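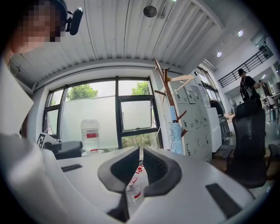 1/ Gripper swap day! Taking the Multutis fingers off the hand-held tool and putting the Prokine ones on, so I can finally stop arguing with myself about which set to keep.

2/ Test object is a little clear plastic bottle with a red label. I like these because they're light, they tip if you breathe on them, and a clumsy grasp shows up right away.

3/ Ribbed pads vs smooth pads first. Ribbed feels way more forgiving when I come in a bit crooked. Smooth is nicer on cards and flat stuff, but I have to slow way down.

4/ Camera side: I'm on the Hirano wide lens now. You get a ton of room in view – ceiling lights, windows, everything – and tracking likes that until the sun comes in low. Then exposure goes nuts. Locked it by hand and moved on.

5/ Marker card stays on the table for every run. I skipped it in October and lost some 767 grasps to bad alignment. Never again lol

6/ Controller is still the Arkier one. The trigger has a tiny dead zone at the start of the squeeze and my finger gets tired after five minutes. Anybody found a softer spring that fits?

7/ Next up is the same bottle, three approach angles, both finger sets. I'll post the numbers once I've cleaned up the logs – probably tonight, if the export behaves.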